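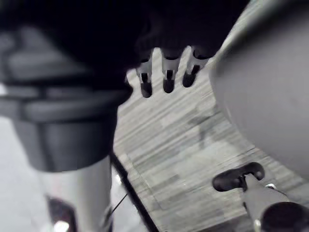

Session 5: When a gripper joins the bench

Handout for the evening course, Automation at Work
Notes to keep. Bring them back next time, as we build on the Harnumov case.

Where we are

Last session was all about big automation: conveyors, fenced-off cells, the things people picture when they hear the word "factory". Tonight we come right down to bench level, and I think this is where the subject gets really exciting! A gripper at a bench works in the same few inches of space as a pair of hands, with tools and parts lying all over the place. Every small habit of the people who work there suddenly matters.

The Harnumov workshop

Harnumov repairs and reassembles small equipment. It has 50 people on the floor and put its first arm on a bench in May, as part of a trial called Fomel. The supplier, Telach, expected the hard part to be the gripping. The hard part was the bench itself. People leave a tool where they will next want it, and that spot changes with the job, the time of day and whether you are left-handed. The arm needed things in agreed places.

So the fitters sat down and agreed them (it took 2 long afternoons, with a lot of arguing over handles). What came out of it was a bench plan drawn by the people who use the bench, and several fitters said they wished they'd had one years ago.

What changed for people

Fetching and holding went down. Checking went up.
The fitters now stop and restart the arm themselves. At first they had to call a supervisor over, and everybody hated it.
New starters learn the bench plan on day one, before they touch a tool.
Some of the chat across the benches was lost. Two fitters asked to have their benches turned to face each other again, and they were.

Look closely at that last one. It cost next to nothing, and it came up in nearly every interview.

Terms for this session

Handover: the moment a part passes between person and machine.
Reach: the space the arm can get to. Draw it on the bench, to scale.
Tending: looking after a machine while it works. It is skilled work and should be paid as such. We will argue about this!

For next time

Read the Palacios chapter in the course reader, from page 91. Then pick a bench, counter or desk you know well and sketch where everything lives during a normal hour. Mark what you would refuse to move, and write a line or two on why.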